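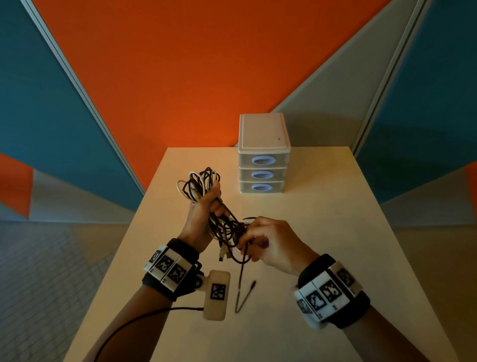 Your fall numbers will look strange until you split them by season, one of the reviewers wrote back this morning, and oh, they were right!

Nov 23, 2022

I split them before lunch. All 3242 clinic records from Mernudwood, every fall in people over 65, and the winter bump I'd been chasing since June sits almost entirely in eight streets on the hill side. Eight! I redrew the map twice just to look at it again.
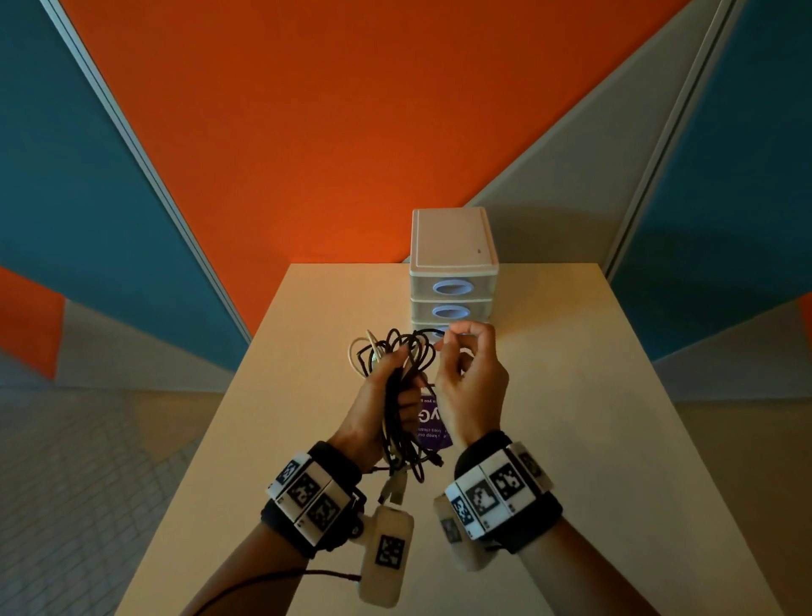
Reading time: less than a minute

The Giner clinic codes wrist fractures differently, so those need another pass - dull work, but I'm looking forward to it. Shehata has the sidewalk repair list and will send it after the holiday. I want to lay one over the other so badly. Must fix the age bands in table 8 first.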